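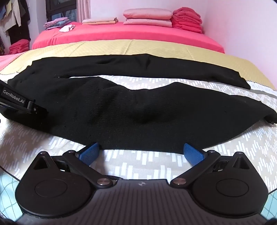
Home | Topics | Textiles | Index A–Z

Pilling (textiles)

Pilling is the forming of small balls of fiber, called pills, on the surface of a cloth. It occurs when rubbing works loose fiber ends out of the yarn and tangles them together. Knits made from short, softly twisted fibers are the most prone to it. Lint differs from pills in that it comes from other sources and only rests on the cloth.
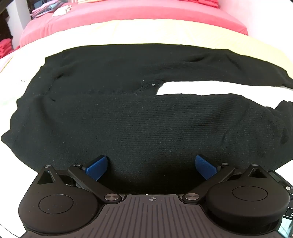
Black knit garment with small specks of lint.

Testing

Resistance to pilling is measured by rubbing samples under a set load and grading them by eye. In a study by Hubert Domański, 81 knit samples were graded after 1,000 and again after 3,000 rubs. Wool blends with a low twist received the poorest grades at both stages.

Care

Turning knitwear inside out before washing reduces wear on the outer face. Pills may be removed with a fabric comb or shaver, although repeated use thins the cloth.

Categories: Knitting | Textile defects | Clothing care

This site uses cookies. Accept | Settings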